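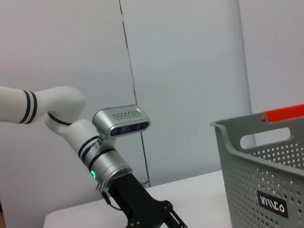
What should I do with the tea things when the shelf gets full? Put the everyday pieces together in one basket with holes in the sides, and give the rest away.

That is the short version of what came out of the Treltwood kitchen sort-out this month. The tea shelf had been taking in odd cups and pots for years, and most people were reaching past them to get at the same few pieces.

Macarena Daza ran the sorting. Her rule was simple. If a piece gets used every week, it goes in the basket. If it has a chip on the drinking edge, it goes out. Lids stay with their pots, even when they don't fit very well.

A plastic basket works better than a cardboard box for this. You can wipe it down, and it has handle openings at the ends.

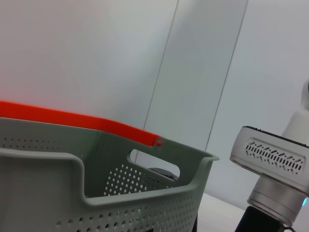
The holes also let air through, so a cup that was put away a bit damp will dry by the next day. Pots should still be emptied of leaves first. Last winter somebody left a full one over a long weekend and the smell took several washes to shift.

When you load the basket, start with the clay teapot. It is the heaviest piece and should sit flat on the bottom. Cups go next to it, and glass should not be stacked inside glass. A folded dish towel between pieces is enough if the basket is only going from the table to the cupboard - for a car trip use more.

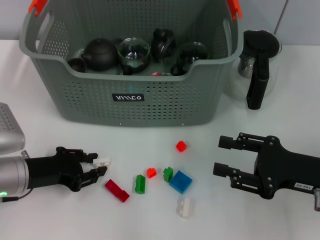

Tall pitchers are better carried separately. Hold them by the body with one hand underneath, not by the lid. The same goes for anything with a long handle, which tends to catch on the rim when you lift it out.

The basket will live on the low shelf beside the sink. Pieces nobody has claimed by the end of August will go to the Majimbun swap table. If you are missing a lid, ask Macarena before you buy a new one.

Recent items
Majimbun swap table: what we can take
Descaling the kettle
Bendano cupboard keys
Zikeo tea order for the fall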